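Kapitel 4: Filme in die Sallerico-Mediathek aufnehmen

Dieser Abschnitt beschreibt, wie Sie eigene Kopien von Zeichentrick- und Kinderfilmen in Sallerico erfassen und für die Vorführung vorbereiten. Das Programm muss dafür wie in Kapitel 3 beschrieben eingerichtet sein.

4.1 Film anlegen

1. Öffnen Sie das Menü Bestand und wählen Sie Neuer Titel.
2. Tragen Sie den Originaltitel ein. Der deutsche Verleihtitel gehört in das Feld Alternativtitel.
3. Geben Sie Regie, Produktionsland und Jahr der Erstaufführung an. Bei Literaturverfilmungen füllen Sie zusätzlich das Feld Vorlage aus.
4. Wählen Sie die Bildrate der Kopie. Voreingestellt sind 24 Bilder pro Sekunde.
5. Klicken Sie auf Speichern. Sallerico vergibt eine Bestandsnummer.

Hinweis: Die Bestandsnummer lässt sich nachträglich nicht ändern. Wird ein Titel gelöscht, bleibt seine Nummer gesperrt.

Das Feld Vorlage ist mit der Personenliste verknüpft. Schreibweisen wie Yen-ting Chow und Chow, Yen-ting führt das Programm als zwei Einträge, bis Sie sie unter Extras > Personen zusammenlegen.

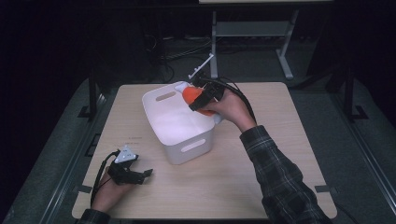
4.2 Tonspuren und Untertitel zuordnen

1. Markieren Sie den Titel in der Bestandsliste und öffnen Sie die Registerkarte Ton.
2. Fügen Sie jede Sprachfassung einzeln hinzu. Die zuerst angelegte Fassung gilt als Standard.
3. Laden Sie die Untertiteldatei im Format SRT. Der Dateiname darf höchstens 263 Zeichen lang sein.
4. Prüfen Sie den Versatz an einer Dialogstelle. Er wird in Bildern angegeben, negative Werte ziehen den Ton vor.

Achtung: Beim Wechsel der Bildrate werden alle Versatzwerte auf null gesetzt. Notieren Sie die Werte vorher.

4.3 Altersfreigabe eintragen

1. Öffnen Sie die Registerkarte Freigabe.
2. Wählen Sie die Stufe aus der Liste. Titel ohne Eintrag erscheinen nicht im Kinderprogramm.
3. Bestätigen Sie mit OK.

Fehlermeldung 281 bedeutet, dass zum Titel noch keine Laufzeit hinterlegt ist. Tragen Sie die Laufzeit in Minuten nach und wiederholen Sie Schritt 2.

Stand: 5. Juli 2024. Redaktion: Colm Foley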